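Home Care Basics, Unit 4: the small living room
Handout, February group. Notes by Pacita Sison, typed up fast, sorry for the gaps

Bring this to the practical. Session is 22 minutes of talk, then hands on.

1. Where to start

Paper trash first. Always. Walk the room once with nothing in your hands, look, then go back for the bin. Flat things (boxes, mailers, snack packs) take up the most space so they get broken down before they go in. Cardboard standing up in a small basket = basket full after one box.
Barcode or address labels: check before tossing. The client may still need to return the thing.
Homework from last time said "empty when full". Change that to "empty when it reaches the rim".
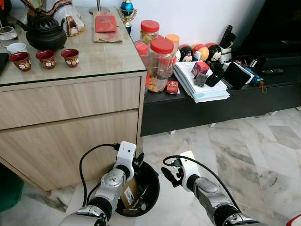
Fig. 1. Cardboard in the wastebasket, tea things on the cabinet next to it.

Put the basket where the trash is, then put it back where the client keeps it. People forget the second half. I took points off for this in the Nustudthorpe group and will do it agian.

2. Surfaces

Top down, back to front. Glass tops show everything so leave them for last and use a dry cloth. Cups: carry them to the kitchen, don't wipe around them. Tea sets, trays, trophies, figures: lift, wipe, same spot. Same spot matters more than you think, older clients reach for stuff without looking.
Envelopes and papers: square up the pile, do NOT sort. Not your papers.

3. Furniture that moves

Fold-up tables, stools, fans. Anything light enough to shift with one hand.
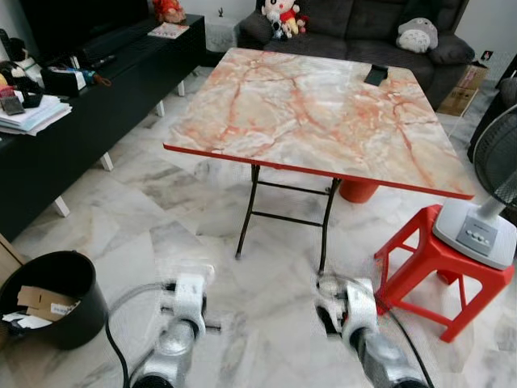
My rule for moving furniture is clear it, then move it, and the clearing is the part you get marked on. Check under as well as on top. Legs need a look too, crossbars catch cords and table mats. A stool that has become a fan stand, like the red one here, counts as two items: fan down to the floor first, then the stool. Unplug before lifting. Coil the cord loosely, don't wrap it tight on the base.
Tables go back at the same angle to the wall. Take a quick picture on your phone if you can't remember.

4. Cords, chargers, pocket stuff

Goes at the edge of a cabinet in nearly every house. Wallets and phones stay where they are, in plain sight, and you tell the client you left them. Adapters can be unplugged only if asked.

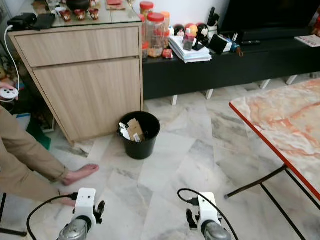 Oluf Zoëga asked in the margin of his copy whether a client's wallet should be moved if the surface has to be wiped. Answer: ask the client to move it. If they are out, wipe up to it and stop. Write it on the sheet.

5. Floor

Polished floors last, 3 passes: dry sweep, damp, dry. Work with the window in front of you, the glare shows streaks and crumbs. Go along the front of low cabinets with the narrow head. Wring it out well, wet edges swell wood. 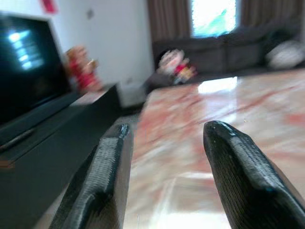 Someone from the Tisbridge group wrote that the damp pass left dull patches on her practice floor and she had to do it over. Too much soap, most likely. Half the capful, change the water before the living room.

For next time: read section 5 again, bring 10 cloths, and the signed sheet from your placement. Practical starts at 9 a.m., door is on the side.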